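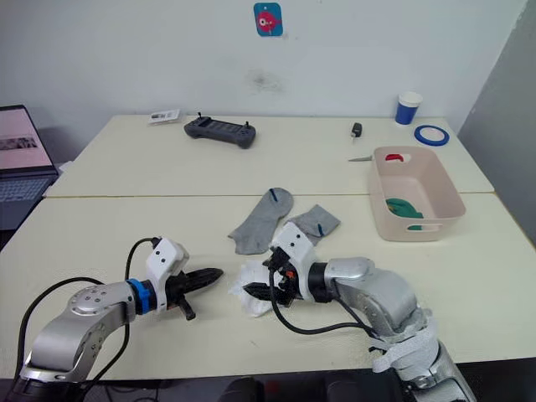 Fuge zwischen zwei Tischen schließen, aber wieder lösbar?

Ich lege die Wäsche im Hauswirtschaftsraum auf zwei Tischen zusammen, die hintereinander stehen. Mit der Zeit wandern sie auseinander, und kleine Teile rutschen in den Spalt. Auf dem Foto sieht man die Fuge, sie läuft quer über die ganze Fläche, vorne liegen die grauen Socken, rechts steht der rosa Korb. Die Tische sind weiß, ein dunkles Klebeband möchte ich deshalb nicht. Zum Putzen muss ich sie trennen können. Was hält?
Violeta Bravo

Tischverbinder von unten. Gibt es im Baumarkt bei den Möbelbeschlägen, zwei Stück reichen. Eine Hälfte kommt an jede Platte, dann einhaken und spannen. Vorher die Plattendicke messen: Bei 18 mm dürfen die Schrauben höchstens 15 mm lang sein, sonst kommen sie oben raus. Falls die Tische nicht gleich hoch sind, zuerst die Füße einstellen oder Filz unterlegen. Bei mir hält das seit mehr als 39 Monaten, und zum Wischen ist es schnell gelöst.
Balten

Schraubzwinge um zwei Tischbeine, fertig.
Grillska

Geht nur, wenn die Beine direkt nebeneinander stehen. Sonst Klettband um die Beine, das verkratzt auch nichts. Gegen das Wandern helfen Gummikappen unter den Füßen.
Zolura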